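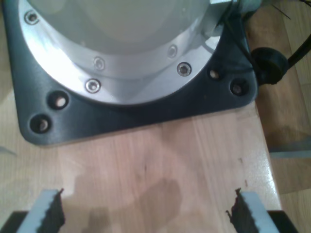
Motasano Opens Bench Room for Small Network Racks

October 2023 - Motasano has opened a bench room for customers who need small equipment racks fitted out before they are delivered. The room is meant for shops, clinics and branch offices that want a switch and a few other units in one open rack but have no space of their own to put it together.

The room takes up 66 square meters beside the company's parts store. Customers can send their own equipment or order it with the rack. Each job gets a wiring plan, a port list and a printed label sheet, and the customer signs off on all three before work begins.

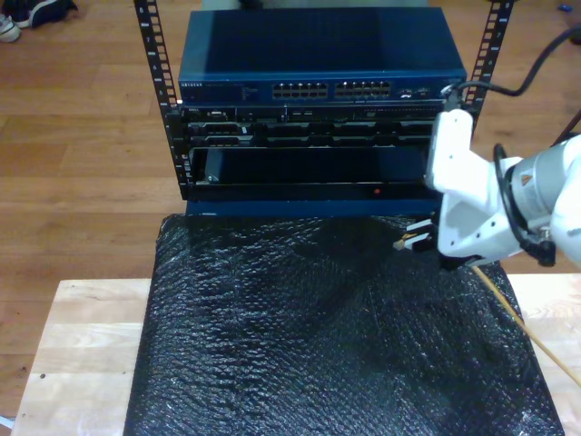
Racks are open-frame, with numbered rails, so a unit can be moved up or down later without guesswork. Bubble wrap is kept at the bench for covering work surfaces and for packing.

"Most of our customers have one closet and one afternoon," said Glória Teixeira, who manages the bench room. "They want to know which unit goes where before the boxes show up."

De Graaf, a bookkeeping firm with 19 branch offices, placed the first order in May, while the room was still being set up. Its racks hold a network switch at the top, with space left below for equipment the firm plans to add next year.
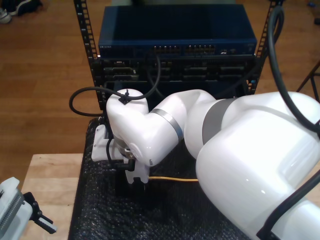

The standard service costs $410 per rack, not including equipment. Orders of five or more racks are $300 each. Delivery is charged by distance, and customers may also pick up finished racks at the loading door.

Bookings are open now through the Motasano service desk. Customers should have their equipment list and closet measurements ready when they call.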